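Stuketti Dúo - Brazos gemelos para trabajo en habitaciones

Inicio > Equipos > Manipulación móvil > Stuketti Dúo

Fabricante: Runier
Distribución y demostraciones: Vundico
Disponibilidad: bajo pedido
Jornada de puertas abiertas: 9 de julio de 2022

Lo que más nos gusta del Stuketti Dúo es lo poco espectacular que resulta su trabajo, ¡y lo decimos con todo el cariño! Llevamos años viendo brazos que sueldan, paletizan y atornillan a velocidades de vértigo, y aun así la gente se queda pegada a la puerta de un dormitorio mirando cómo dos pinzas se las arreglan con una bolsa de basura. Una bolsa no tiene forma fija, se arruga, se cierra sola, se pega a la moqueta. Es un objeto horrible para una máquina, y por eso lo elegimos para la demostración.

El Dúo es un conjunto de dos brazos blancos con pinza paralela, pensado para interiores amueblados: hoteles, residencias, apartamentos de alquiler. Runier lo desarrolló para equipos que quieren investigar o ensayar tareas domésticas en un sitio real, con su cama, su mesilla y su sofá estorbando donde siempre estorban. Se maneja por teleoperación o con tareas aprendidas, y se puede pasar de un modo al otro en mitad de una sesión sin reiniciar nada (esto lo agradece muchísimo quien haya tenido que reiniciar un sistema delante de treinta visitas).

Qué enseñamos en la jornada

La sala de exposición de Vundico tiene una habitación montada al estilo de un hotel, con moqueta incluida. La tarea principal es la recogida de residuos: una mano sujeta la bolsa por el borde para mantenerla abierta y la otra se ocupa de lo que haya por el suelo. Parece fácil hasta que uno lo intenta con dos pinzas de dos dedos. El borde del plástico es fino y hay que pinzarlo con firmeza sin tirar demasiado, porque entonces la bolsa entera se viene detrás.

En la moqueta hemos puesto cosas corrientes. Los envoltorios pesan poquísimo y cambian de forma al cogerlos; las botellas pequeñas ruedan. Cada objeto pide una aproximación distinta y se nota en el movimiento de las muñecas, que es donde conviene fijarse. Si venís a la jornada, poneos a un lado, cerca del sofá, que desde allí se ve mejor cómo se reparten el trabajo los dos brazos.

La visita guiada se hace en grupos de 15 personas. Primero se ve una pasada completa con operador, después una con la tarea aprendida, y al final se abre el turno de mandos para quien quiera probar. ¡Probad! Los primeros minutos son torpes para todo el mundo, y luego la mano se acostumbra y cuesta dejarlo.

En el suelo, junto a la cama

Las pinzas trabajan casi a ras de moqueta, que es una postura incómoda para cualquier brazo. En el Dúo los hombros y los codos son redondeados y quedan bastante limpios de salientes, algo que se agradece entre una cama vestida y un sofá, con una manta de flecos colgando a un lado. Los cables de las pinzas van por fuera, con holgura suficiente para que la muñeca gire sin tirones. Nos han preguntado por qué no van ocultos. Runier prefiere que se puedan cambiar en el momento, y después de unas cuantas demostraciones estamos completamente de acuerdo. 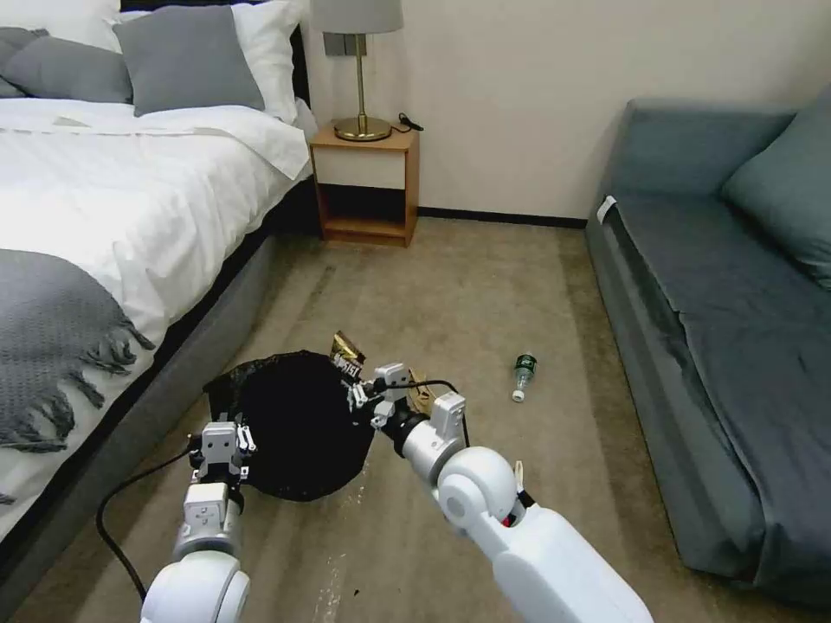
Características

Configuración: dos brazos con montaje común
Efectores: pinza paralela de dos dedos en cada brazo
Modos: teleoperación, tarea aprendida, mixto
Software: Rainer, licencia incluida con el equipo
Sesiones de práctica incluidas: 6
Garantía ampliable: sí, consultar
Piezas de recambio: almohadillas de dedo, cables de pinza, anillos de muñeca

Sobre Rainer

Rainer es el programa que acompaña al equipo y, para nuestro gusto, la mitad de su encanto. Graba lo que hace el operador, lo ordena por tareas y permite repasarlo con calma, avanzando y retrocediendo por cada agarre. La pantalla de repaso está muy bien pensada: se ven juntos el movimiento de los dos brazos y la apertura de cada pinza, de modo que se localiza enseguida el momento en que algo se escapó.

Para la tarea de la bolsa grabamos 430 repeticiones antes de abrir la habitación al público. Las hicimos cambiando la bolsa de sitio, dejándola más abierta o más cerrada, con el suelo casi despejado y con el suelo hecho un desastre. Las últimas sesiones, ya en abril, salieron mucho más fluidas que las primeras, en parte por la máquina y en parte por nosotros - también los operadores aprenden, y eso no aparece en ninguna ficha técnica.

Lo que todavía cuesta

Preferimos contarlo antes de que lo veáis en directo. Las bolsas muy finas, de las que vienen pegadas en rollo, siguen siendo difíciles de abrir desde cero; en la jornada empezamos con la bolsa ya desplegada. Los papeles completamente planos contra la moqueta requieren a veces un segundo intento. Y el equipo va despacio: si alguien espera el ritmo de una persona que arregla habitaciones a diario, se va a impacientar.

Dicho esto, ver cómo la pinza vuelve a por un papel que se le ha resistido tiene algo de partido de fútbol. En la última visita hubo aplausos.

Espacio necesario

Una habitación doble normal es suficiente. Recomendamos dejar libre el paso entre la cama y el mueble de enfrente, recoger los cargadores que cuelguen de las mesillas y comprobar que la moqueta no tenga bordes levantados. No hace falta retirar la ropa de cama ni los cojines. Las lámparas de mesa pueden quedarse donde estén, aunque conviene avisar al operador para que las tenga en cuenta al girar.

Precio y alquiler

El alquiler de demostración cuesta 3,000 euros por semana, con transporte peninsular, instalación y operador de apoyo el primer día. El precio de compra depende de la base y de los recambios que se elijan; pedid presupuesto indicando el tipo de espacio y las tareas que tenéis en mente. Quien alquile primero y compre después recupera el importe de la semana.

Preguntas frecuentes

¿Se puede traer un objeto propio a la jornada?
Sí, y nos encanta. Que quepa en una mano, que no sea de cristal y que no os importe que se caiga.

¿Hace falta saber programar?
Para manejarlo y grabar tareas, no. Para entrenar una tarea nueva de principio a fin ayuda tener a alguien en el equipo que se mueva con soltura en Rainer.

¿Funciona sobre suelo duro?
Funciona bien. Los objetos ruedan más, las bolsas resbalan más y los papeles planos siguen siendo los papeles planos.

¿Pueden asistir niños?
Pueden, acompañados y detrás de la cinta. El turno de mandos es a partir de 15 años.

¿Habrá más tareas aparte de la bolsa?
Si hay tiempo entre grupos, probamos a doblar la manta y a colocar almohadas. Son tareas en preparación y salen como salen.

Reservas

La entrada es gratuita con reserva previa desde el formulario de contacto de Vundico. Indicad cuántos venís y si queréis turno de mandos. Los grupos de centros de formación pueden pedir un pase aparte, con más tiempo para ver Rainer en pantalla y hacer preguntas.

Productos relacionados: Stuketti Uno, base móvil Runier, juego de almohadillas para pinza, licencia adicional Rainer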